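How Do You Print a Picture From a Stone?

Art Explorers, Ages 8 to 12

Have you ever made a potato print? You cut a shape into a potato, dip it in paint and press it on paper. The parts that stick up get the paint. The parts you cut away stay blank. Easy!

Now try to imagine printing from a stone that is perfectly flat. No bumps, no grooves, no cut-out bits at all. Run your hand over it and you can't feel the picture. And yet, when you press a sheet of paper against it, out comes a drawing with every tiny crayon mark in place. That is lithography (say it like this: lih-THOG-ruh-fee), and it works thanks to something you have probably seen in your own kitchen.

Oil and water don't mix

Pour a little cooking oil into a glass of water and stir as hard as you like. Stop stirring, and the oil floats back up to the top in shiny blobs. Oil likes to be with oil, and water likes to be with water.

Lithography is built on that one simple fact. The drawing on the stone is greasy, and the rest of the stone is wet. When the printer rolls oily ink across it, the ink grabs onto the greasy drawing and slides right past the wet parts. So the ink knows where to go, even though the stone is flat!

The word "lithography" comes from two Greek words: lithos, which means stone, and graphein, which means to write. Stone writing!

An actor who couldn't pay his printer

Lithography was worked out in Germany in the late 1790s by a man named Alois Senefelder. He wrote plays, and he wanted to print them, but printing cost a lot of money. So he started trying things out for himself, using slabs of smooth limestone from Bavaria.

There is a famous story that one day his mother needed a laundry list written down in a hurry and there was no paper to be found. Senefelder grabbed a greasy crayon and wrote the list on a piece of stone. Later he began to wonder if he could print from it. It took him a lot more tries after that, but in the end he had a brand-new way of making pictures.

Artists loved it. Before this, if you wanted to print a picture you often had to carve wood or scratch lines into metal, and that takes years to learn well. With a stone, you could just draw.

Let's make a print, step by step

I spent a morning with Maureen Wainwright at the Milorden Print Workshop, and she let me follow one stone from start to finish. The workshop smells of ink and damp paper, and everybody wears an apron that used to be some other color.

First comes the grinding. The stone still has somebody's old picture on it, so that has to go. Maureen sprinkles gritty powder and water on top and spins a heavy metal disk over it in figure eights. It makes a noise like someone chewing gravel. She does this over and over with finer and finer grit until the old picture has gone and the surface is smooth and clean. Some of the stones at Milorden have been used by artists for 100 years, and they get a tiny bit thinner each time!

Then comes the drawing. You can use a greasy crayon, or a greasy ink called tusche (rhymes with "push" and then a little "uh"). You have to be careful here. Your skin has natural oil on it, so if you lean your hand on the stone you may print a lovely picture of a horse with a big thumbprint in the sky. Artists rest their arm on a wooden bridge that goes over the stone.

Oh, and you have to draw everything backward. Printing flips the picture around like a mirror. That doesn't matter much for a horse, but it matters a lot for words. Ermanno Zanetti, one of the artists who works there, once printed a whole poster for a concert before he noticed that the S was facing the wrong way. He kept one and hung it over his sink.

Next, the stone is treated with gum arabic (a sticky sap from acacia trees) mixed with a little acid. The acid isn't there to dig holes in the stone. It helps the greasy parts hold on tight to grease and the bare parts hold on tight to water. Then the stone has to rest for a while. Maureen usually has a sandwich.

Now for my favorite part. One person wipes the stone with a wet sponge. Another rolls ink over it with a big leather roller. Sponge, roll, sponge, roll. At first the picture is pale, and then it gets darker and darker until it is as black as a crow.

Finally, a sheet of paper goes on top, and the whole thing slides through the press. A bar pushes down hard while somebody turns the handle. Then you pick up two corners of the paper and peel it back, slowly. I squeaked out loud. I'm not sorry. 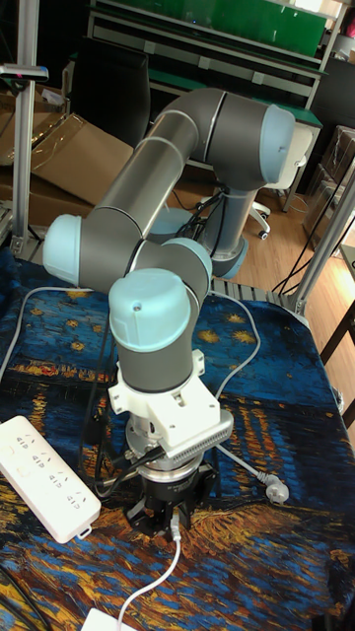

A robot arm with light blue joint caps, pointing down toward a table.

What about color?

Good question, and the answer is a bit surprising. You need a separate stone for each color! If a picture has red, yellow, blue and black in it, the artist usually draws four different stones. One has only the red parts, the next has only the yellow parts, and so on. Every sheet of paper goes through the press once for each stone.

You can get extra colors by printing one on top of another. Yellow with blue over it looks green, just like mixing paint.

The hard part is lining everything up. Printers call this registration. If the paper is a tiny bit crooked on the second stone, then the red lips land on somebody's chin. Printers put small marks at the edges of the stone and the paper to help them line up.

One color print I saw at Milorden was made by Dace Kalniņš. It shows a night market, with lanterns and baskets of plums, and it took eight stones. She says the eighth one was for a single orange cat. She thought about leaving out the cat, and then she thought, no, the cat is the best bit.

Posters all over town

In the 1800s, big color lithographs changed the way cities looked. Suddenly you could print a huge bright poster for a circus, a theater or a new kind of bicycle and paste it on every wall. In Paris, artists such as Jules Chéret and Henri de Toulouse-Lautrec made posters that people loved so much they peeled them off the walls and took them home. (Please don't do this.)

Posters were art for people who might never walk into a museum. You could see them on the way to buy bread.

Most posters today are printed on giant fast machines, using thin metal plates in place of stones. But guess what? Many of those machines still work because oil and water don't mix. It's called offset lithography, and lots of books, cereal boxes and newspapers are made that way. There may well be some in your bedroom right now.

Is a print a copy?

This is something kids ask a lot, and grown-ups ask it too. If there are 40 prints of the same picture, which one is the real one?

All of them! The artist drew the picture on the stone so that it could be printed. There isn't a "real" one hiding somewhere else. Each print is called an original print, and the whole group is called an edition.

Look at the bottom edge of a print in a museum and you may spot a tiny fraction written in pencil, such as 7/40. That means it is number seven out of an edition of 40. The artist's name is usually there as well. When the edition is finished, the printers often draw a big X across the picture on the stone, or grind it away, so that no more can be made.

You may also see the letters "A.P." They stand for "artist's proof," an extra print for the artist to keep.

Big numbers, heavy stones

A small stone might be the size of this page and still be hard to pick up. The biggest one at Milorden weighs 600 pounds. It has its own cart, and its own name, which is Murthy. Ott Urbonaitė, who runs the press on busy days, pats it when he walks by.

The press is strong too. It has to squeeze paper and stone together hard enough that every speck of ink moves across.

Try it at home: kitchen lithography

You can make a real print with no stone and no press. You will need a grown-up to help, and you should cover the table first.

What you need:
Heavy-duty aluminum foil
A piece of stiff plastic or an old tray to wrap it around
A greasy crayon or a bar of soap with a pointed corner
Cola (yes, the drink)
Vegetable oil and a paper towel
A sponge and a bowl of water
Oil-based printing ink and a small roller
Paper and a big spoon

What to do:
Wrap the foil around the plastic with the dull side facing out. Try not to touch the top, or your fingerprints will join in.
Draw your picture. Press firmly. If you use words, write them backward!
Pour cola all over the foil, then rinse it off gently with water. The cola has a weak acid in it that does the job of the gum and acid on the stone.
Put a little oil on the paper towel and wipe away the crayon. The picture will seem to vanish. Don't panic.
Wipe the foil with the damp sponge.
Roll on a thin layer of ink. Wipe with the sponge again, then roll again, until your drawing shows up dark.
Lay a sheet of paper on top and rub the back with the spoon. Rub everywhere, even the corners.
Peel!

If your print is all black, you need more water. If it is too pale, roll on more ink. My first one looked like a potato in the fog, and my third one looked like my dog. Clean up with vegetable oil and then dish soap.

Words to know

Edition: all the prints made from one picture
Gum arabic: tree sap used to treat the stone
Lithograph: a print made by lithography
Proof: a test print, made to see how things look
Registration: lining up the colors
Tusche: greasy drawing ink

Go and look

If you visit a museum with your family, look for the word "lithograph" on the little labels next to the pictures. Get close (but not touching close) and see if you can find the grainy marks of the crayon. In a color print, look along the edges for a thin line where two colors overlap or don't quite meet.

The Prunow Children's Gallery has a drawer of prints you can look at through a magnifying glass. Ask for Ojārs Pētersons at the desk, and he will show you the one with the upside-down bird.

Next time in Art Explorers: why are some old paintings full of tiny cracks?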